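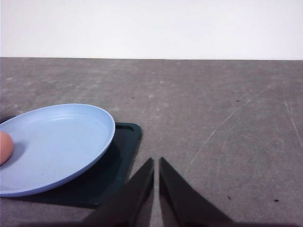
Bring back the set lunch

I have eaten lunch out most working days for nine years, and in that time the menus near my office have grown longer and the lunches have got worse. I would like to make a case for the old set lunch: one price, one dish or at most two, served between twelve and two until it runs out.

The place I know best is Tóth, a small dining room behind the station. Until last November it did a set lunch. You sat down, someone asked whether you ate meat, and a plate arrived. Then the owners brought in a new menu with 87 items on it, counting the sides and the things you can add to other things. I have tried a fair number of them. The food comes out slowly and much of it tastes as though it was cooked some other day, as I suspect it was. No kitchen with two people in it can cook 87 things well.

The usual argument for the long menu is that customers want choice. I think customers want choice in the evening, when they have time to enjoy choosing. At lunch most of us have an hour, often less, and we spend the first part of it reading. A friend who works at Bastix says she now orders the same soup every day to avoid the menu altogether. She has made her own set lunch, and is paying more for it.

There is also the matter of waste. A kitchen that offers everything has to keep a bit of everything in the fridge. A kitchen that offers one stew buys for one stew. The canteen at Ositz, where I ate for a while when our offices were being painted, fed 125 people a day this way and the bins out the back were small. The fish was sometimes dull, I admit, and if you disliked beetroot you had a bad spring.

People with allergies or strict diets have a fair complaint here. A single dish can shut them out. But a second dish, planned properly, covers most of them, and a cook who has made only two things can tell you exactly what went into each. Try asking that about item 64.

Price is where I expect the most disagreement. Café owners say margins are thin and extras keep them open. That may be so in the evening. At lunch, a table that turns over in 30 minutes is worth more than one where four people are still waiting for the last burger. Tandedis, on the corner of the market, still does a set lunch and has a queue by noon. The long-menu places on either side of it do not.

I am not asking for laws or campaigns. I would like one or two owners to try it for a month, on a chalkboard, with a soup and a pie - and to take the folder off the table while they do.

We use cookies to remember your settings. By reading on you accept this.

Contact | © 2026 | Back to top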